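noise in open plan offices, a short thread. written on the train so bear with me 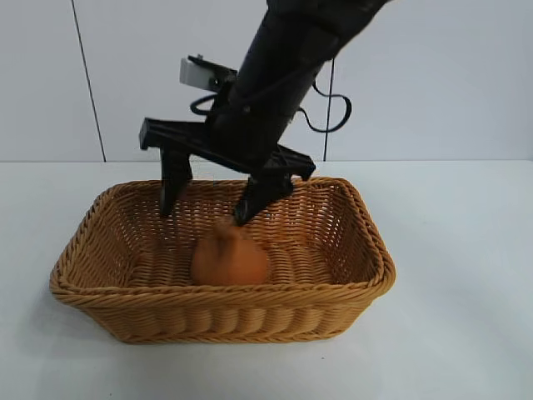 Jeta replied before I'd even got going: surely you just put screens up between the desks and be done with it?

well. we tried screens at Limdale. 10 of them, felt covered, nice colour. people talked louder. they couldn't see who was on a call any more so they stopped lowering their voices

what did help: the ceiling. hard flat ceiling = every phone call bounces to the far wall. we hung baffles over the two longest rows and left the rest alone for a month

same time we moved the printer out to the corridor. should of done that first, cheapest thing on the list

Zondside is a harder one. 616 square metres, glass on 2 sides, polished concrete floor. lovely in the brochure. by 4 in the afternoon everyone has headphones on and noone speaks to anyone

carpet would fix half of it, client won't hear of carpet. so rugs under the meeting tables, heavy curtains on the street side, and a proper quiet room with a door that shuts. a door!! not a pod

samples from Opoku came this morning, the thick wool one is best by miles but the lead time is awful. June if we're lucky

my stop, more tonight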